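Lastness (robot cell)

Lastness is a small robotic workcell built in a shared workshop for taking apart discarded desktop computers. It was designed by Shu-fen Fu, with later work on the gripper and control software by Hsin-yi Hsueh. The cell is intended to remove hard drives, memory modules and cables from office machines so that the parts can be sorted for reuse. It is not sold as a product, and only one complete unit exists.

Background

The project grew out of an earlier bench tool, Gralline, which held a computer case at a fixed angle while a person removed screws by hand. Gralline had no powered axes. Fu added a second-hand arm to it one January and used the combination to test whether a two-fingered gripper could release the tool-less drive carriers found in many office desktops. The case clamp worked poorly with the arm, as the raised side walls blocked the wrist, and the bench tool was dismantled for parts.

The name Lastness was first applied to the control program and only later to the cell as a whole. Some of the workshop's own notes still use it in the older sense.

Construction

The base is assembled from aluminium extrusion, bolted at the corners and braced where the arm is mounted. Extrusion was chosen over welded tube so that the arm could be moved along the bench in small steps during early trials. Three mounting positions were tried before the present one was settled on.

The arm has 6 joints and is driven through a separate controller mounted under the bench. A camera at the wrist provides the only view used for fine positioning. A second, overhead camera was fitted for a time but was removed after its bracket was found to shift whenever the bench was knocked.

Power for the arm and the workshop lighting is taken from separate circuits. An emergency stop is fixed to the front edge of the bench, and a second is carried on a lead by the operator.

Gripper

The gripper is a parallel-linkage design with black plates joined by hex-socket screws. The first version, known as Ponance, was printed entirely in plastic and had a finger opening of 100 mm. It flexed under side load, and the fingertips tended to ride up over the lip of a drive carrier instead of closing on it.

The second version, Tavares, reduced the opening and replaced the printed links with stiffer plates. The pivot screws are secured with thread-locking compound and checked after every 40 cycles, a figure taken from the point at which the first set began to work loose. Spare screws of each length are kept with the cell.

Fingertip pads are treated as consumable parts. Soft pads hold a smooth handle well but wear quickly against stamped steel edges – a compromise grade is now used for all tasks.

Operation

A computer is placed with its side panel already off. The operator marks the case type in the control program, which loads a set of approach points for that model. Drive carriers are attempted first, as they offer a handle that can be pinched and do not need a screwdriver.

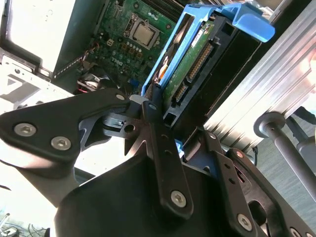 Approach speed is lowered to 12 mm per second once the fingertips pass the plane of the case wall. Below this plane the arm is limited in wrist rotation, to keep the linkage clear of the memory slots and the processor retention bracket. If the motor current rises above a set threshold during closing, the gripper opens and the arm backs out along the same path.

Cables remain the main source of failed attempts. Ribbon and power leads vary in position from one machine to the next, even within the same model, and the stored approach points take no account of them. The usual practice is for the operator to tuck loose leads aside before starting.

Limitations

The cell cannot remove screws, and carriers held by a locking tab on the far side must be released by hand. Bright metal surfaces, including bare case walls and the extrusion itself, can wash out parts of the wrist camera's view. Matt tape on the nearest rail has reduced the effect in some positions. Fu has also proposed a fixed lamp with a diffuser, which had not been fitted at the time of the last set of build notes.

See also

Gralline (bench clamp)
Tool-less drive carrier
Parallel-linkage gripper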